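Home | News | Field Notes | People | Archive

Counting Eels, Badly, Since the Spring Before Last

The Dovwood eel survey has now logged 1,174 elvers climbing the weir, a figure we were rather proud of until Toshio Wada pointed out that an eel can climb a weir, fall off it, and climb it again. 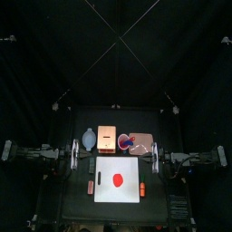 2 min read

Toshio raised this at the Monday meeting, just as the biscuits came out. Young eels arrive at the foot of the weir in May, most of them at night, and wriggle up a ramp lined with wet bristle. At the top they drop into a tank, where somebody in waders tips them into a tray and counts them before letting them go upstream. The trouble is that "upstream" has always meant a bucket's throw from the ramp. In a decent flow, a tired elver goes straight back over the edge and joins the queue.

How many of our 1,174 are the same few athletic individuals is anyone's guess. Ramesh Goel's guess is "a humbling proportion", and he has spent the past month trying to put something firmer in its place. He has been marking small batches with a harmless dye that fades within a couple of weeks, then checking the tank each morning for familiar faces. Of the first 32 marked fish, nine came back. One batch was released in a thunderstorm, which Ramesh would like left out of the sums and Toshio would like kept in. Discussions continue.

For the rest of the season, elvers will be carried up past the footbridge and let go in the slack water under the alders. It's a longer walk with a full bucket and the path is mostly nettles. Long trousers are advised.

The old counts aren't going in the bin. If the return rate holds steady across a few different river levels, Ramesh thinks the earlier seasons can be corrected, with suitably wide error bars. If it doesn't, we'll have a very thorough record of how often eels fall off things - and there may be a paper in that.
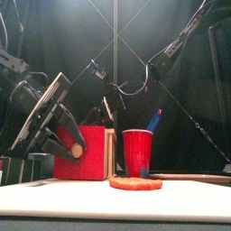 Two views.

Elsewhere on the river, the temperature loggers have been read for the first time since winter. The one below the mill gave us 2,020 clean readings and then stopped. The one above the mill recorded a steady nineteen degrees through February and is now thought to have spent the winter in a drawer. We have a logger-shaped gap in the riverbank and would be glad to hear from anyone who remembers filling it.

Night counts run until the end of the month, starting at 9 pm by the sluice gate. Bring a head torch, preferably one with a red setting, and your own mug.

Contact the newsletter desk | © Dovwood River Survey | Back to top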